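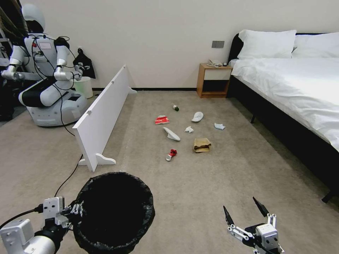
*A can, a snack wrapper, a paper bag: floor first, always.*

I've been on a litter kick since the April issue of the Odedness newsletter, and my one rule is still the same -- bring the basket to the mess! I used to pick up a wrapper, walk it to the bathroom bin, come back for the can, and so on until I gave up and sat down. Now the basket comes with me and I start with whatever is closest to my feet. The little crumpled stuff on beige carpet is sneaky, so I check once more from the doorway.
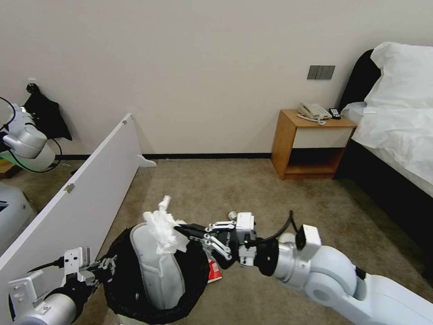
**Joanne Pruett**

Tissues go in last if I can manage it, pushed down into the liner so they don't pop back out when I reach for a stray packet (there's always one right beside the bin). And fold the liner well over the rim, please! I timed my bedroom last week and it took almost 16 minutes, with 3 of those spent hunting for a fresh bag. I keep spares in the bottom of the basket now. Next month I'm doing under the bed, wish me luck.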